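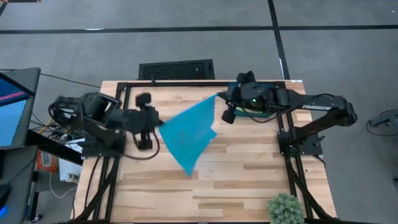

A turquoise cloth held by two corners above a butcher-block bench.

Household cloths receive little attention until the drawer will no longer close. The Plulmont home economics program begins its March course with them. Participants learn to hold a cloth by its corners, let it hang, and lay it down before making the first fold.
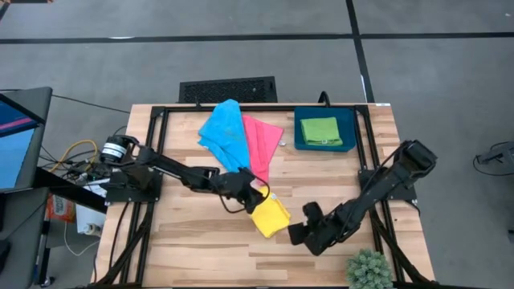
Color coding is taught in the same unit. Instructor Yesenia Marulanda recommends assigning one color to each room and storing the sets separately. The course consists of 11 sessions.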